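Test Operator, Gripper Pad Fault Study (contract, two openings)

Ilel, Brundville site
Posted June 21, 2024

Ilel is hiring two contract operators for a fault study on hand-held grippers. In February the tableware program was stopped after the foam facing on a finger pad let go during a lift and a bowl was dropped. An inspection of the remaining tools found more pads with worn edges. The program has 1,339 logged transfers under the old inspection rule, which checked pads only at the start of a shift. The study will set a new rule and a replacement interval.

The work is repetitive. An operator holds the gripper, moves a bowl between a tray and the table, sets it down, and logs the result. Pad condition is recorded at fixed points in the run.
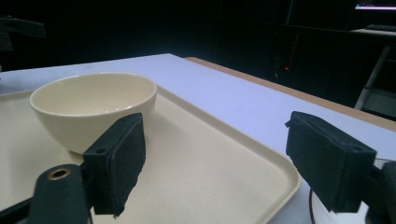
Bowl and tray at the test table, Brundville. Fraying is visible at the lower edges of the foam pads.

Each operator will complete 1,000 transfers over the contract. Slips, partial grips and drops are all reportable, including those where the dish is undamaged. An operator who suspects a pad stops the run and tags the tool. There is no output bonus and no penalty for a stopped run.

Duties

Run transfers to the written sequence, using bowls, saucers and trays.
Inspect both fingers before each block: foam edges, adhesive line, screw holes, mount.
Write a fault report for every slip or drop before the next transfer.
Collect broken ceramic with the brush and pan provided. Bare hands are not used for this.
Hand tagged tools to Wagner Portela, who keeps the pad stock.

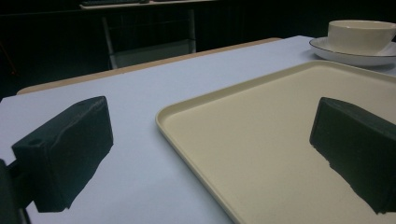 Runs are done standing, with the overhead light on the table and the rest of the room kept dark. Applicants should be comfortable working this way for a full block. Blocks are followed by a seated break. Cut-resistant gloves and eye protection are supplied and must be worn during cleanup.

Requirements

Steady use of both hands and normal or corrected close vision.
Clear written English. Fault reports are read by people who did not see the fault.
Experience in inspection, assembly or laboratory work is useful but not required.
No background in robotics is needed. Training on the tool is paid and is given by Bożena Olszewski.

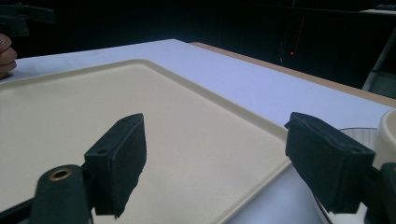 Operators may be paired for some blocks. In paired work, one person calls each move and the other confirms before hands or tools enter the tray area. This procedure came out of the February review and is not optional.

Terms

The contract runs 12 weeks, day shift, on site. Remote work is not available. Pay is hourly and will be stated in writing before interview. Both positions report to Reinaldo Guerra, test safety lead.

To apply, send a resume and a one-page account of a fault or near miss you reported at work, what you wrote down, and what you left out. Remove names of employers if needed. Address it to Raíssa Pimentel, Hiring, Ilel, Brundville. Applications are read as they arrive, and the posting closes when both positions are filled.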